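Skosix brings out a foam shape block for people who have stepped on one piece too many

FOR IMMEDIATE RELEASE

Skosix, the small maker of quiet toys and sorting trays, will start selling its blue foam shape block in December. It is a slab of foam with holes in it. The company has spent longer on the holes than it cares to admit.

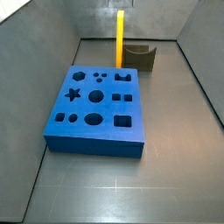
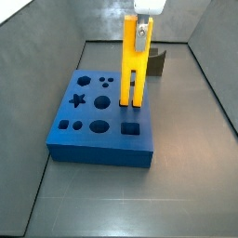
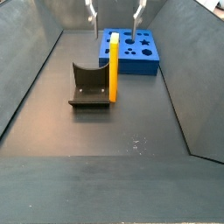 The Skosix shape block in royal blue, with cut-outs in its top face.

The block comes from the same stable as Alik, the stacking set that Skosix launched to polite applause and a good many letters about the noise. Alik was hard, handsome and very loud on a kitchen floor. Parents wrote in. One enclosed a drawing of what she would like to do with it.

"We read all the letters," said Siobhán Cullinane, who runs the toy side of Skosix. "Some of them we read twice, to be sure of the spelling. The message was that people liked the idea of a shape sorter and disliked being woken by it. So we went and bought a lot of foam."

The cut-outs include a five-pointed star, a big circle, an oval and a large square, along with a cluster of three small round holes set in a triangle. There is also a lumpy, flower-like shape which caused more argument in the office than the rest put together. It began as a cloud. Two people in the workshop still call it the cloud, and one calls it the biscuit. The instruction leaflet avoids the matter.

The foam is thick and matte, and the block lies flat on a floor or table. The company sees it being used by small children, by grandparents pretending to help small children, and by anyone who has ever wanted to put a square thing in a square hole and be left in peace.

Design was by Lauri Saarela, who drew the star 9 times before he was happy with the points. "A star is a silly shape to cut in foam," he said. "Too sharp and it tears, too round and you have made a starfish. I have a drawer of starfish now, if a school would like them."

The blocks will be cut by Stesteo, which also cuts the liners for the company's tool cases. Ewan Sheehan, who looks after the Skosix order there, said the work had made a pleasant change from spanners. "You don't get asked to do a biscuit very often," he said. "Sorry, a cloud."

A first batch of 400 will go to shops, with 200 more kept back for nurseries and playgroups, who may order by post or by telephone. Nurseries that took part in the Alik trade-in can ask for a block from the second lot without filling in the form again. The form ran to four pages, and Skosix accepts that this was three too many.

The catalogue number is 993. Royal blue is the only colour. A beige version was discussed on a Monday afternoon and has not been mentioned again.

To clean the block, wipe it with a damp cloth and leave it to dry flat. It should not go in the dishwasher. Skosix has tried this on behalf of its customers.

Trade orders and requests for samples should go to Aino Räsänen at the Skosix sales desk, who answers the telephone until five. Press questions should be sent to Rigoberto Henao in the same office, who would prefer a letter.

ENDS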